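Centrale d'alarme Sondska pour commerces et pharmacies
Chapitre 4 — Bouton d'appel discret et transmission vers le centre de surveillance
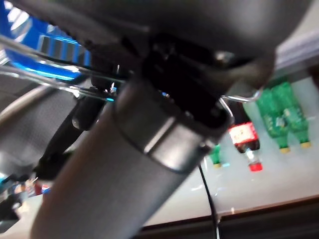 4.1 Avant de commencer

Le bouton d'appel Fakir permet à une personne seule au comptoir de signaler une agression sans déclencher la sirène. L'appel est reçu par le centre Brodau, qui prévient la police selon les consignes enregistrées au contrat. La centrale doit être installée, alimentée et raccordée au réseau (chapitre 3). Munissez-vous du code installateur et du numéro de site figurant sur la fiche Brodau.

Attention : prévenez le centre Brodau et demandez le passage du site en mode essai avant toute manipulation. Un appel reçu hors mode essai est traité comme une agression réelle.

4.2 Emplacement du bouton

Fixez le bouton sous le plan du comptoir, à portée de main de la personne assise ou debout. Il ne doit pas être visible depuis l'espace clients. La portée radio est de 40 mètres au maximum, murs non compris. Si la réserve est séparée par une porte métallique, ajoutez un relais Hundelum.

Remarque — n'installez pas le bouton à côté d'un tiroir-caisse motorisé.

4.3 Enregistrement du bouton

1. Sur le clavier de la centrale, saisissez le code installateur puis validez.
2. Ouvrez le menu Périphériques, puis Ajouter.
3. Retirez la languette de la pile du bouton Fakir.
4. Appuyez simultanément sur les deux touches du bouton jusqu'au clignotement du voyant. L'enregistrement doit être terminé dans les 90 secondes, sinon la centrale revient au menu principal.
5. Choisissez le type « Agression silencieuse ». Le type « Panique » active la sirène.
6. Attribuez un nom de zone (20 caractères maximum, sans accents).
7. Validez et quittez le menu.

4.4 Réglage de la transmission

1. Dans le menu Transmission, saisissez le numéro de site Brodau.
2. Sélectionnez la voie principale (Ethernet) et la voie de secours (GSM).
3. Laissez le paramètre Délai d'appel sur 0. Toute autre valeur retarde l'alerte.
4. Désactivez l'affichage du clavier pour la zone concernée.

4.5 Essai

1. Vérifiez que le site est toujours en mode essai.
2. Appuyez sur les deux touches du bouton pendant 2 secondes. La centrale ne doit émettre aucun son.
3. Appelez le centre et faites confirmer la réception, le nom de la zone et l'heure.
4. Débranchez le câble Ethernet et recommencez — l'appel doit arriver par la voie GSM.
5. Rebranchez le câble et demandez la fin du mode essai.

Si l'appel n'est pas reçu, consultez le journal de la centrale. Le code E2 indique un numéro de site erroné, le code E5 une carte SIM absente ou verrouillée.

Renouvelez cet essai chaque année en janvier, et après tout déplacement du comptoir.

Version du document : 04/02/2019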